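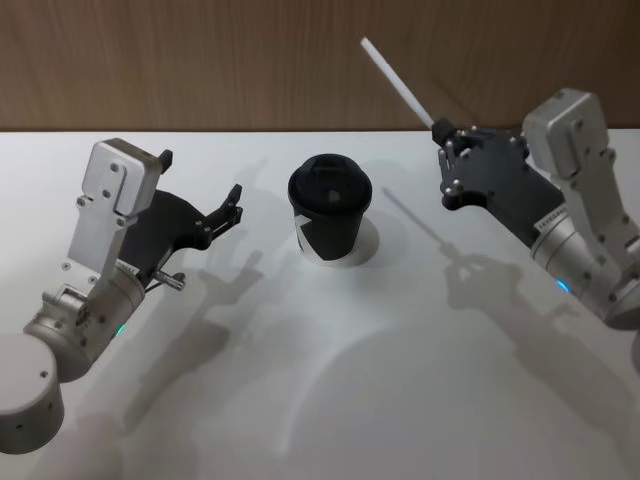 Progress Report No. 7 – page 2

Open day at the Tidudcombe workshop
Feb 11, 2024

We had 482 visitors through the doors, well over what the room was booked for, and the two-arm drinks table was easily the busiest stop. The task is the one set out in our proposal to the Dwivedi fund: one arm looks after the lidded cup on its white disc, and the other brings in the straw. Children got it at once and started calling out which hand should go next!

The straw is still the hard part. It is long and thin, and the sip opening in the lid is small, so a slight tilt at the fingers becomes a big miss at the tip. The jointed hand is much better at this than the plain gripper we used for the same job last fall, and the Utard team has cut the pause between the two arms by a good deal. We ran the table in short sets with a break for questions, and most people stayed for a second set – a few for the whole afternoon.

Shadows from the overhead lights gave us trouble in the first set. Turning down one row helped, and we would like to put a softer lamp on the budget, under the Cekness equipment line.

Next steps are slimmer straws, a second cup size and a repeat demonstration in May. Spending to date is on plan, with $846 left for travel.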